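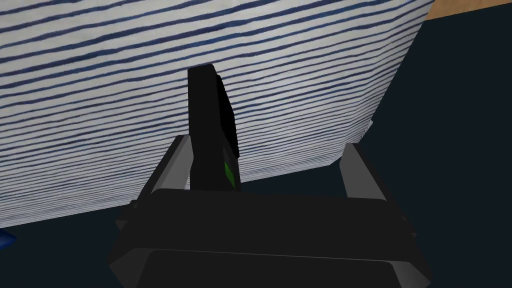
## A morning with the Vasić practice simulator, Ulville open day

I drove over to Ulville on 2025-09-05 mostly to keep my brother-in-law company, and I ended up staying until they were stacking the chairs! The Vasić people had set up their practice simulator (you steer a gripper around a rendered tabletop with a little hand controller), and anybody could have a turn.

Bujar Kadrić ran our session, and he was patience itself. The view sits right behind the gripper, with the two fingers angling up ahead of you, and my first job involved a tall black block standing in front of a striped cloth. I was glad of that cloth, let me tell you. Black against white is easy on older eyes, and the bit of green low down on the block gave me something to aim by. The gripper itself is nearly as dark as everything around it, though, and I'd love a lighter color on the housing.

The controller is comfortable, even for small hands, and the menus are plain. The sound is tinny. Bujar told us there are 200 practice layouts in the basic package, which runs $854, and the full classroom set is $3,545 (I did gulp). They're doing another day at Notindale in November, and I've already told my sister in Onthorpe to go.

Four stars from me, and I'd give the coffee four as well.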